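Vosel Open Day

The Vosel Open Day is a yearly public visit to the robotics workshop at Momham, held each February and best known for its bin picking demonstration, in which a robot arm takes mixed small objects out of a metal bin. It was started by Primo Melis, who had grown tired of describing the work to his neighbors over the fence and thought they might as well come in and watch. The first one drew 19 visitors, most of them from the same street, and the event now welcomes up to 700 over the course of the day.

Demonstrations begin at 10 in the morning and last 42 minutes each, with plenty of time left over for questions, of which there are always a great many — children's questions especially. 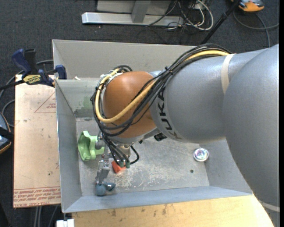
Bernice Bonsu has led the picking sessions since the second year. She likes to begin with the matter of choosing where to take hold of a thing, as round shapes and lobed ones ask for quite different grips, and an object resting close to a wall leaves little room for a finger to get in beside it. Visitors are invited to guess which piece will be the hardest, and the guesses are written up on a board by the door.

The planning software, called Jika, was written at Momham over 2 winters. A smaller version of the event, without the large arm, is held at Thaweesak in the fall.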